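Pasteo kitchen sim pack – worth paying for?

ladlehand
Posted Friday, 08:15
Has anyone here bought the Pasteo kitchen pack? It's 390 for a single seat and I can't find a proper review. We've got a two-arm setup at Grarkbridge and I want to try tidying and sorting tasks in simulation before we book bench time. The free scenes I've used are mostly coloured blocks.

tin_opener
Posted Friday, 08:52
Had it since February. 40 objects, mostly food and tableware, and you can swap the arms and hands without touching the layout. The models are good. The manual isn't – half of it still refers to the old menu.

Grabbed this while setting up a sorting task with the black hands. Plate and rack at the back, lemon and courgette on the mat, tomato in the box.

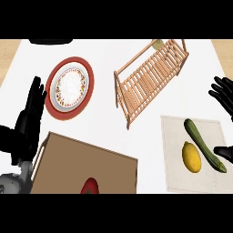
Pasteo kitchen pack, two arms, sorting layout. Black bands top and bottom are in my saved picture.

The order of work is your own. I script mine from a text file and shuffle the start positions between runs.

mossgate
Posted Friday, 09:30
I'd say no at that price. It looks nice but the lighting is very even and the shadows are faint. Our kitchen at work is nothing like that. Anything we trained on it fell over when we moved to the real bench, and we ended up making our own scenes.

tin_opener
Posted Friday, 09:41
Did you change the lights at all? That's the default in mine. There are sliders for it under Room, and you can load your own table surface as well.

mossgate
Posted Friday, 10:05
Yes, we changed them. Helped a bit. My point is you pay 390 and then spend 2 days doing the part you thought you'd paid for. Brasetti gives you varied lighting from the start.

Kerslake_user
Posted Friday, 10:20
Brasetti only had grippers when I tried it, no hands with fingers. If ladlehand needs fingers that rules it out. I moved from Kerslake to Pasteo for the same reason and I've had no trouble apart from the dish rack. Thin slats slow the contact solver down badly if a plate lands at an angle.

tin_opener
Posted Friday, 10:33
Agree on the rack. Use the simple collision shape unless you're putting plates into it.

ladlehand
Posted Friday, 11:10
Thanks all. We do need fingers, so Brasetti is out for now. Does the single seat cover 2 machines if only one is running? I've got a desktop and the lab PC.

Kerslake_user
Posted Friday, 11:26
It did for me, but you have to release the licence by hand before you switch. Forget and you're locked out till the next morning. Ask them for the trial first, it has the same hands but fewer objects.

mossgate
Posted Friday, 11:48
Trial is a good idea. Test it against your own bench before you pay – the demo tasks all use their own layouts.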